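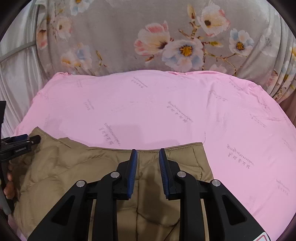
Hand-held gripper open over a quilted jacket, blue ridged pads facing each other.

Checking the finger pads

The Kutard manual says pads last 4,000 grasps. I doubt it – go by feel.

1. Open the fingers and wipe both pads with a dry cloth.
2. Run a fingernail across the ribs. If it slides, swap both pads.
3. Wiggle each finger at its pivot. Play there gets blamed on the pads far too often.
4. Try 40 grasps on a puffy jacket. Stiff cotton will pass almost any pad.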